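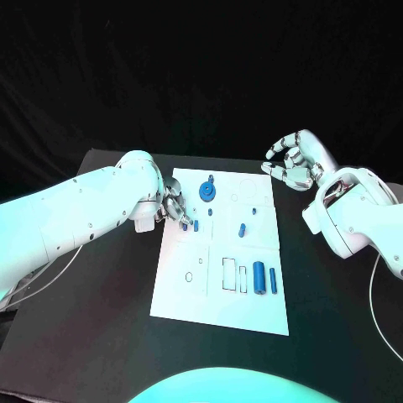 The Uvcombe two-arm bench cell is supplied as a working station for small-part placement, with the template sheet printed to your own part set. Setting up starts with the sheet. Square it to the table, then check that both hands can reach its far edge. Each blue part has a matching outline, from the large circle down to the narrow rectangle. Template life is 500 cycles.

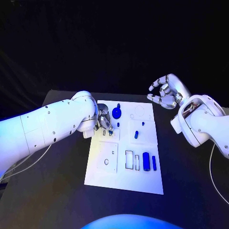
Cable routing needs checking every week. Leave enough slack for full reach, but keep the loops off the template. The thin white cables run down from the arms and over the dark tabletop, one on each side, clear of the board. Renew any tie that has slipped — order code 1304, pack of 20.
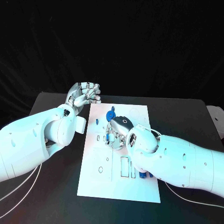 Right hand at the centre of the sheet, left hand raised.

Wipe the finger joints with a dry cloth after each shift. Do not oil them. If a peg slips in the grip, run the finger zero routine before changing any force setting.
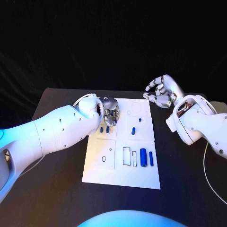
Wrist screws are checked at the yearly service. Replacement hands ship from Drostow in 19 working days. For service bookings, ask for Séverine Cordier or Shabani Were.

Page updated 25 April 2022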